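Kerkley Site Safety Meeting
Minutes, June

Present: Yen-ting Yip (Chair), Muammer Taşdemir, Omprakash Negi, Marthinus Venter
Apologies: Tien-fu Cheng

1. Previous minutes
Accepted without change.

2. Finger fault, bed and linen work
Mr. Negi tabled his report on the hand-held grippers. During work with blue cloth on the bed, the fingers of gripper 2 failed to open when the trigger was released. The operator's thumb was pinched while freeing the cloth. First aid was given and no time was lost.
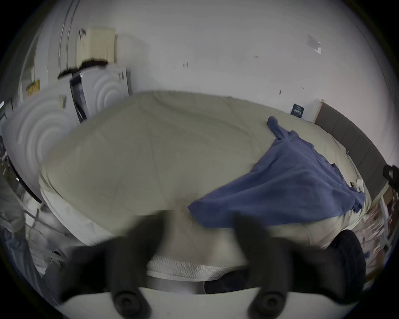 Mr. Taşdemir noted that the return spring had been changed after 200 hours of use, as the Lamine maintenance sheet requires, but that the linkage had not been checked at the same time. The Chair asked that both be recorded on the one form in future.

Mr. Venter asked whether work should stop at Younis as well. After discussion it was agreed that Younis may continue, provided each gripper is opened and closed 100 times without cloth at the start of the shift.

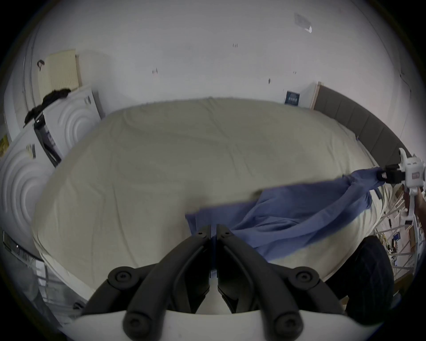 The meeting agreed that operators must not free caught cloth by hand while the trigger is held. The wording in the Trulalness handbook is unclear on this point and will be rewritten.

Actions
O. Negi: withdraw gripper 2 and send it for inspection.
M. Taşdemir: revise the maintenance form.
M. Venter: draft new handbook wording and circulate it to T. Cheng for comment.

3. Other business
None. The meeting closed at 3:40 p.m.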